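Week 5: Does color in the bedroom change how we sleep?

The textbook says blue rooms add sleep. Its source is a hotel survey with 289 replies and no control group. I don't buy it.

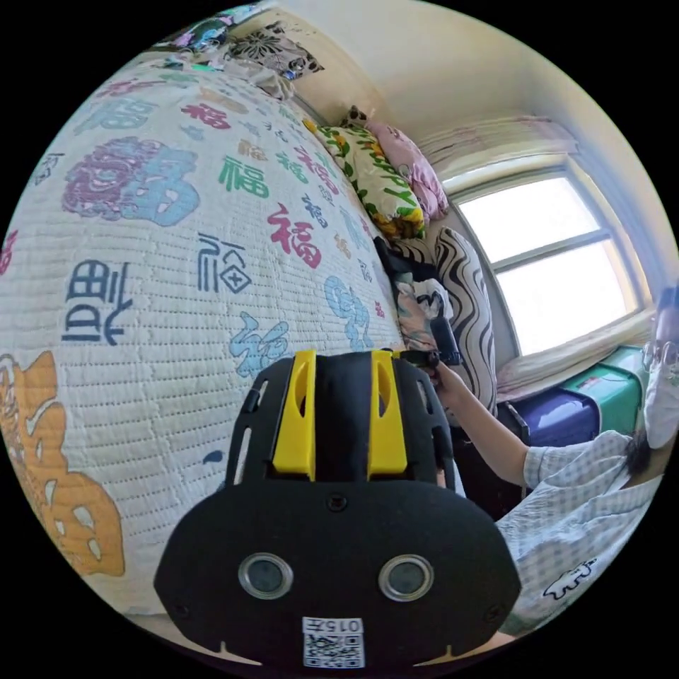
Gerd Wiegand objects that weak evidence is still evidence, and that guests have no reason to lie. Fine, but they do guess.

Read the Dudek handout, page 17, before Wednesday.

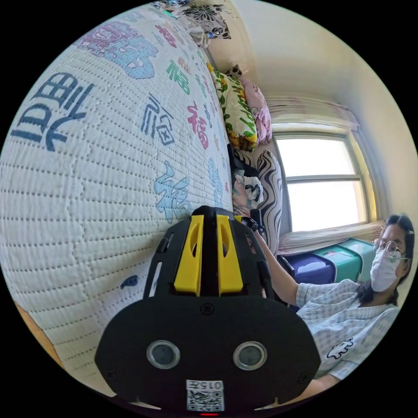
Fig. 2. White quilted bedspread with printed characters.

Ask who picked the room. If the sleeper did,
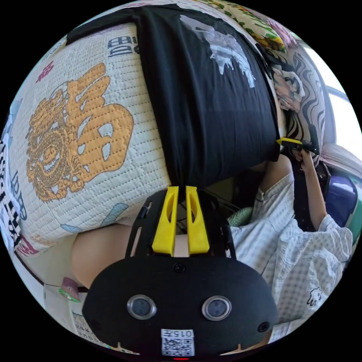
color may only be standing in for taste.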